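Dralell project - remote control working group
Minutes of the meeting held on April 8, 2022

Present: Ho-yin Chou (chair), Shuk-fan Sin, Hiu-tung Kuo, Sum-yee Tsai (minutes)
Apologies: Tien-fu Yen

1. Kitchen counter task
Shuk-fan reported on the simulated kitchen. The operator drives both arms by remote control, and so far the left arm does the reaching over the counter. 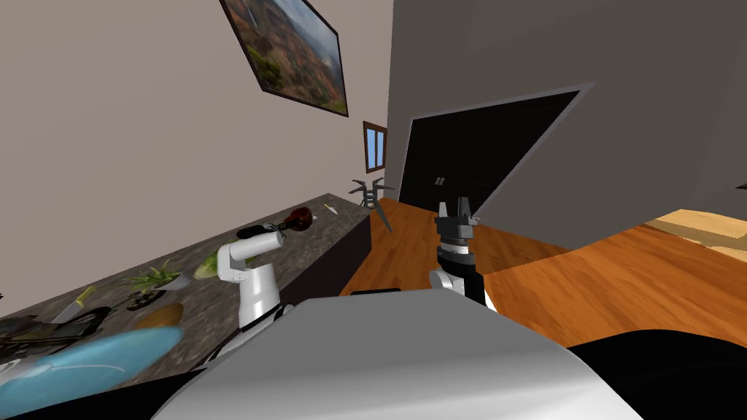
The target is 2000 accepted runs by December. Hiu-tung asked that runs where the operator stops for more than 15 seconds be left out. Agreed.

2. Hand controllers
The Dinel pair drifts after long use. Sum-yee has asked Hsieh for a quote on new ones. Until then operators will re-centre before each run - this goes on the start sheet.

3. Layout of objects
Ho-yin felt the counter was too crowded for new operators. Shuk-fan would keep it, as the policy has to cope with clutter. 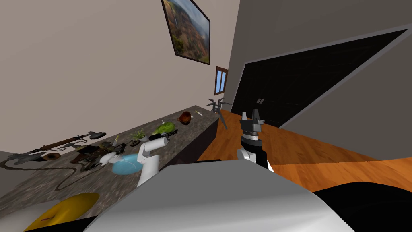 It was agreed to keep the full layout and add a plainer one for training operators only. Hiu-tung to set this up.

4. Storage
The Dendcombe server is nearly full. Run 2562 was lost and will be recorded again.

Actions
HK: plain layout, time limit on pauses
ST: Hsieh quote, start sheet
SS: record run 2562 again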